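Chamado 58 — Célula Bastel, braço direito, garra fecha fora do ponto
Aberto por: Liên Lưu
Prioridade: média
Estado: em observação

Descrição do problema

Desde segunda-feira a garra do braço direito fecha deslocada em relação ao objeto. O desvio é sempre para o mesmo lado, 8 mm no sentido do punho. Com objetos grandes não se nota muito, porque os dedos são compridos e perdoam. Com a fruta, o dedo de baixo empurra em vez de segurar, e a fruta rola sobre o tampo. O braço esquerdo trabalha bem com o mesmo programa.

Não há alarme no painel. O registo do controlador mostra só o aviso de "posição atingida", portanto para o sistema tudo está correto.

O que já fiz

Reiniciei o controlador e repeti a referência de todas as juntas. Sem mudança.
Troquei o ficheiro de calibração pela cópia de janeiro. O desvio ficou igual, por isso voltei ao ficheiro atual.
Limpei os dedos com pano e álcool e verifiquei o aperto dos parafusos na base. O dedo superior tinha uma folga pequena, apertei. O desvio não mudou.
Medi a altura do tampo do carrinho nos cantos. Está nivelado.

Para o teste seguinte coloquei sobre o carrinho a tigela branca, a garrafa deitada e a laranja pequena sozinha, com espaço livre entre ela e a garrafa. Parei o braço na posição de aproximação, com os dedos abertos, antes do comando de fechar. É a posição onde se compara melhor o ponto real com o ponto do programa. 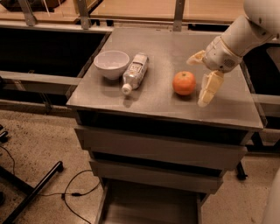 Vinh Hà: Liên, antes de mexer outra vez na calibração, confirma o valor do comprimento da ferramenta no braço direito. Na célula Skornau tivemos um desvio parecido depois da troca dos dedos. O programa ainda usava a medida dos dedos antigos, e a referência das juntas não corrige isto. Vê também se o carrinho está encostado aos batentes — se ele anda um pouco, o erro soma-se ao outro e depois ninguém entende os números.

Resposta de Liên Lưu, 14h20

Obrigada, Vinh. Confirmei os dois pontos.

O comprimento da ferramenta estava, de facto, com a medida antiga. Os dedos novos foram montados na sexta-feira pelo turno da tarde e a folha de montagem foi assinada, mas o campo do parâmetro ficou em branco. Introduzi a medida nova e guardei com o nome "direita_dedos_novos", para não confundir com a cópia de janeiro.

O carrinho estava 2 mm fora do batente de trás. Encostei e travei os rodízios. Marquei a posição no chão com fita.

Depois fiz uma série de fechos em velocidade baixa, só com a fruta. A garra fecha agora centrada e a fruta não rola. Com a garrafa deitada também segura bem. Ainda não testei a tigela pelo bordo, faço amanhã de manhã.

Pendente

Correr o ciclo longo de 600 repetições durante a noite, com o braço esquerdo parado.
Pedir à Lụa Từ que acrescente o comprimento da ferramenta como campo obrigatório na folha de montagem.
Atualizar a cópia de segurança dos parâmetros depois do ciclo longo, e não antes.

Deixo o chamado aberto até ter o resultado do ciclo.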